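Speaker notes, Korkport Public Library evening talk, 26/06/2024
Keeping the Old Things Going: A Talk on Household Repair and Why It Got Hard

Opening (stay by the lectern, don't rush, let people find their seats)

Good evening, everybody, and thank you for coming out on such a nice night when you could be sitting on a porch somewhere. I want to talk to you about fixing things. I don't mean fixing things as a trade, because I never had the trade, and I don't mean it as a virtue either, because I have thrown away plenty of toasters in my life and slept fine. I mean the plain, ordinary business of having a thing in the house that stops working and deciding what to do next.

When I was growing up in Pustmont, there was a drawer in our kitchen that held fuses, a ball of string, a tin of screws and one screwdriver with a split handle. If something quit, you went to the drawer. Sometimes the drawer was enough and sometimes it wasn't, but you always went there first, and I think that habit of going to the drawer is most of what I want to talk about tonight.

(Pause. Ask who still has a drawer like that. Wait for the hands -- give them time, people are shy in the first five minutes.)

Part one: the lamp

I'll start with a lamp. My aunt had a brass reading lamp that flickered for years, and everyone in the family had a theory about it. Bad wiring in the wall, a bad bulb, the damp. One winter I finally unplugged it, turned it upside down on a towel and took off the felt on the bottom, and there was a wire that had been held on by a screw half a turn too loose. I tightened it and put the felt back with school glue. The lamp is in my front room now and I read by it most evenings.

I tell that story a lot, and I know it makes repair sound easier than it is. So let me also tell you that I spent a whole month of weekends on a sewing machine from a church sale and never got a straight stitch out of it. It went back to the church sale. Somebody else is having that month now.

(They usually laugh here. If they don't, just go on to the fasteners.)

Part two: what changed

There are two things I'd like you to notice the next time you pick up something in your house. The first is how it is held together. Turn it over and look for screws. If you find them, see whether they're the kind your screwdriver fits. If you don't find any, run your thumbnail along the seam, and you'll likely find that it snaps or that it's glued. A snapped case can be opened with patience. A glued one can be opened too, but it may not want to close again.

The second thing is whether anybody left you directions. I have an old washing machine manual from a yard sale in Lund with a drawing of every part, each one numbered, and a price list tucked in the back. I don't own the washing machine. I bought the manual because it was so friendly! It assumed that the person reading it had a brain and a wrench. Compare that with the folded sheet you get now, which tells you in many languages not to put the thing in the bathtub.

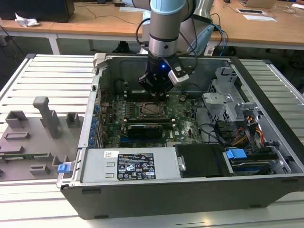

Access is the word I keep coming back to, and I'd ask you to hang on to it for the rest of the evening. A thing can be complicated inside and still be kind to the person who has to work on it, so long as you can reach the part you need. The desktop tower is my favorite case of this. Lay it on its side, take off the side panel, and the whole board is there in front of you, with the memory slots in a row where you can get at them. You don't have to understand what the memory is doing in order to see where it goes. A lot of thin little laptops ask you to take out half the machine before you get that far, and by then most of us have put the kettle on and given up.

(Good place for a sip of water. Don't skip this, you always skip this and then you're hoarse by the questions.)

Part three: the Prustesora shelf

Some of you know the Prustesora, the secondhand shop down by the ferry landing. For years they had a shelf by the back door marked AS IS, and everything on it was broken in some way that hadn't been looked into. I got my radio there, and my good fan, and a clock that gains a little every day no matter what I do to it. I've decided the clock is simply eager.

What I loved about that shelf was the little paper tags. "Hums." "No heat on left side." "Worked in June." A tag like that is the beginning of a repair, because somebody paid attention. If you take one practical thing home tonight, let it be this: when something in your house starts acting up, write down what it does and when it does it. Tape the note right on the thing. You may never fix it yourself, but whoever does will bless you for it.

Part four: when to stop

I promised the library I'd say something sensible about safety, and I mean to keep my word. Unplug it first. If it's a microwave or an old tube television, leave the inside alone and take it to somebody trained, as those can hurt you even when they're unplugged. If you smell burning, you're done for the day. And if you're tired or cross -- I say this from experience -- put the screws in a saucer and go to bed.

It's also all right to stop for good. I kept a bread machine in pieces on the dining table for so long that we ate Thanksgiving around it, and letting it go was a relief to the whole family.

(Questions now. Repeat each one into the microphone for the back rows. Remind them that the tool lending sheet is on the table by the door, and that the pencils need to stay with it.)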